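Beddoe Community Help > Getting about > Driving abroad

Long straight road, keep nodding off at the wheel (nearly). What do other people do?

Posted by Wahyudi Nair

I took a job in May that has me driving between two depots every Friday. The firm is called Kestel and they are very nice people, but whoever chose where to put the depots had a ruler and a grudge. It is one lane each way, dead straight and dead flat, and the return leg starts at two in the afternoon, straight after a lunch I am too polite to refuse.

I learned to drive in a town with 11 roundabouts, so I am used to having something to do. On this road I have read the same stretch of dashes down the middle so many times that I could recite it. There is grass, then more grass, and every so often a tree that I look forward to far more than a grown man should.
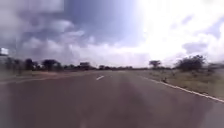 Last week I arrived at the far depot and could not remember the last part of the drive. I hadn't been asleep, as far as I can tell, and the van was in one piece and on the correct side. But I sat in the yard for a bit afterwards and did not enjoy thinking about it. My brother-in-law says open the window. I have opened the window. It is now the same road with flies.

Things I have tried so far: strong coffee, singing, chewing gum, and a talking book about the Corn Laws, which in hindsight was a poor choice. The van has a Wiseo reminder thing on the dash that bleeps when it thinks you have been driving too long, but it also bleeps for a loose seat belt, a low screenwash bottle and, I think, for company, so I have stopped hearing it.

Is there a proper way to deal with this, or do I just need to be a more interesting person?

Ro-un Ahn

I drove a delivery round on roads like that for 14 years, so please take this seriously even though you have written it as a joke. Arriving and not remembering the drive is your warning. You may well have been awake for all of it, but you were not doing much with it.

Stop before you feel you need to. I used to pick the place in the morning, somewhere well off the road, and pull in there however fresh I felt. If you wait until your eyes are heavy you will tell yourself it's only a bit further, and on a straight road it always looks only a bit further.

If you are properly sleepy, park up somewhere safe, drink a coffee and then have a short nap while it gets to work. Fifteen or twenty minutes is plenty. Give yourself a few minutes to come round before you set off, as you will be no use to anyone at first. Windows, gum and singing cheer you up a little and that is all they do.

Keep your eyes moving as well. Far ahead, mirror, dials, verge, far ahead again. With only the middle line to look at it is very easy to end up staring at it, and your speed wanders without you noticing.

Then have a word about that lunch. Ask if you can go back in the morning, or eat half and take the rest with you. If you are sleeping badly at home, or this happens when you are well rested, see a doctor and don't drive that leg until you have. Kestel can send the boxes another day.

fullix_fan

get a Fullix seat cushion, best thing I ever bought. had mine for 2,300 miles and my back is like new

Wahyudi Nair

Thank you Ro-un, that was a fair telling-off. I have asked about leaving at nine instead, and they have agreed on condition that I still take the lunch with me, in a tin. I have also picked a lay-by.

fullix_fan, my back is fine, but I'm glad about yours. If I were any more comfortable I'd need a pillow.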